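Reading time: 3 min

Gradeo Shared Kitchens: Progress Report to the Meltura Fund
Reporting period ending October 2, 2022

1. Scope

This report covers the dishwashing and drying part of the kitchen refit. Storage and flooring are reported separately under the Orivlow contract and are mentioned here only where they affect counter space.

The grant agreement lists three deliverables for this part: replacement of the drying racks, a standard set of tableware, and a written drying procedure. The first is complete. The second is complete except for mugs. The third is in draft.

2. Drying racks

The old racks were coated wire and had rusted at the welds. They drained onto folded towels, which stayed damp between meals and left marks on the counters. All 14 have been taken out of use and replaced.

The new racks are stainless steel wire over a plastic drip tray. The wires are bent to form slots, and a separate plastic holder for utensils runs along the back. The tray lifts out for emptying. Staff have been asked to empty it after each meal and to wipe under it at closing.

Two points came up during installation. The racks are deeper than the ones they replaced, and at the Fan Street site the rack had to be moved from the sink ledge to a table. The drip tray also has to sit level. On the ledge at Fan Street the counter slopes toward the wall, and water collected at the back of the tray. Moving the rack to the table solved both problems.

3. Tableware

Plates are now plastic at all sites. Breakage under the old ceramic set was the main cost in this budget line, and the plates that survived were of four different diameters, so they did not stand well in any one rack. The new plates have a raised rim and stand upright in the wire slots without sliding forward.

Delivery was 170 plates against 170 ordered. The mug order is short by 40. The supplier has given November for the balance. Until then the sites are using existing mugs, which vary in height and handle size. This has no effect on the racks, but it does mean that mugs are stored on the open shelf and not in the Orivlow cabinet, where the shelf spacing was set for the new ones.

4. Drying procedure

The draft procedure is one page. Its main provisions are as follows.

Plates go in the wire slots, one to a slot, standing on edge. Mugs go at one end of the rack, away from the plates. Long utensils go in the rear holder with the handles down. Knives are dried by hand and put away at once. Towels are for hands and for wiping the counter, and are changed at the end of each shift.

The last provision is the one least followed so far. Towels are still being laid next to the rack or under it out of habit. The final version of the page will state the rule in the first line. 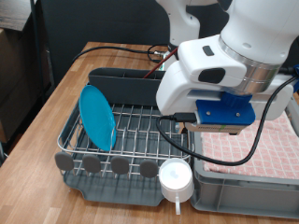 Figure 1. Drying rack with drip tray and rear utensil holder; turquoise-blue plate standing in the wire slots.

5. Spending

Racks and plates were bought within the approved amounts. The unpaid part of the mug invoice is held until delivery. The table for Fan Street was not in the original budget and was charged to the small equipment line, which has enough left to cover it. No transfer between lines is requested.

6. Open items

Receipt of the 40 outstanding mugs.
Final text of the drying procedure, to be posted at each sink.
A decision on spare drip trays. The supplier sells them only in packs of 2, and we propose to buy one pack and hold it centrally.
Reseating of the rubber pegs on two racks where they came loose in shipping.

The next report will cover the mugs and the posted procedure, and will include the closing figures for this budget line.

Contact Gradeo Shared Kitchens | © 2022 Gradeo | Back to top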